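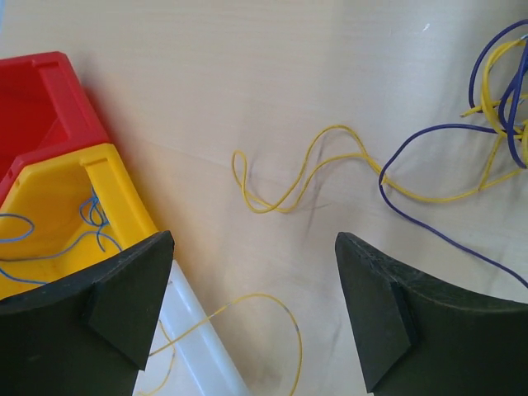

Tema 4. Investigación de brotes en centros escolares

Apuntes de la asignatura Epidemiología de campo. Prof. Lenuța Zamfir

4.1 Definición de caso

Antes de contar hay que fijar quién cuenta. La definición incluye criterios clínicos, de laboratorio, de lugar, de persona y de tiempo. Se distingue entre caso sospechoso, probable y confirmado. Una definición demasiado sensible al inicio es aceptable; se restringe cuando llegan los resultados de laboratorio.

4.2 Tasa de ataque

TA = casos nuevos / población expuesta en riesgo × 100

Ejercicio resuelto: brote de gastroenteritis en la escuela Arrieta, diciembre. Matrícula: 928 alumnos. Comieron en el comedor 217, de los cuales enfermaron 11. TA entre comensales = 11/217 = 5,1 %. El denominador es el número de expuestos; usar la matrícula completa daría 1,2 % y ocultaría la asociación. Los alumnos inmunes, si se conocen, se excluyen.

4.3 Curva epidémica

Eje horizontal: fecha u hora de inicio de síntomas (no de notificación). La anchura del intervalo suele tomarse entre un tercio y un cuarto del periodo de incubación.

Fuente común puntual: ascenso rápido, un solo pico, descenso algo más lento.
Fuente común continua: meseta.
Propagada: picos sucesivos separados por un intervalo serial.
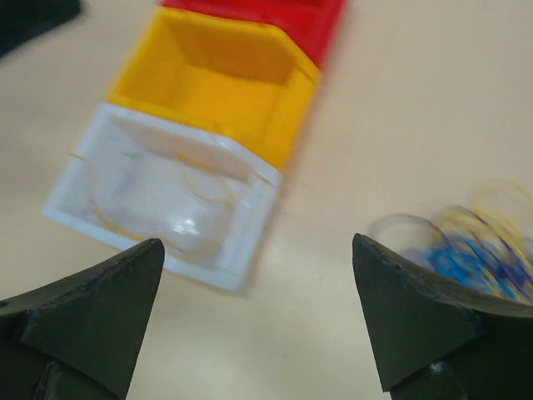 En norovirus la incubación habitual es de 12 a 48 horas, por lo que un brote de comedor puede empezar como puntual y seguir como propagado por contagio secundario en las aulas. Conviene representar por separado a los convivientes.

4.4 Medidas de control

No se espera a la confirmación etiológica para intervenir. Exclusión de los sintomáticos hasta 48 horas después del último episodio, lavado de manos con agua y jabón (el gel alcohólico es poco eficaz frente a norovirus) y desinfección con hipoclorito.

Para la próxima sesión: leer el caso Tretton y calcular el riesgo relativo con la tabla 2×2 del anexo.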